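Reading the Dendix write-up on hand-held gripper data this morning. The headline is that 1,036 demos collected by people with a gripper in hand beat 1,000 collected by driving the arm. I have some questions.

First one. The two sets were not collected in the same places. The driven demos all come from one bench at Jedside. The hand-held ones come from 26 rooms. So is it the tool, or is it the rooms? The paper says the tool. I don't see how they can know.

They do have a control. It is in the appendix, it uses one task, and the gap shrinks to 7 points. That should have been in the main table.

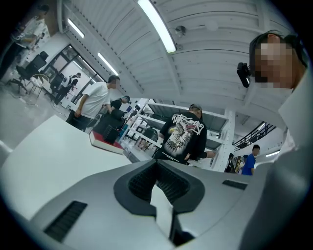 My own worry is what the policy learns from the background. The wrist view is sold as the fix for clutter, the idea being that the camera sees the fingers and the object and little else. With a lens this wide I don't buy it. You get the table, sure, but you also get a staircase, ceiling lights, a shelving unit and a big white eagle on the back of someone's T-shirt. A network is free to use any of that.

And people move. A staircase stays put, so in a room with a lot of demos it makes a fine landmark. Asov had a version of this problem last year and their fix was to crop hard. Success went down. They reported it anyway - credit to them.

The Dendix reply is that 26 rooms is enough variety to wash it out. Maybe. Then show me the per-room counts. If half the demos come from two rooms, you have two rooms and a long tail.

Test I would like to see: same policy, same objects, black out everything past the table edge. If the score holds, I'll shut up about backgrounds. It needs no new data, only an afternoon of reruns.

Harries tried something close to this with blurring and got a mixed result, but on a narrower lens, so I wouldn't lean on it either way.

I do think hand-held collection is useful. It's quick and you can take it anywhere. "Better than driving the arm" is a different claim, and I'd want the room-matched numbers on more than one task before repeating it.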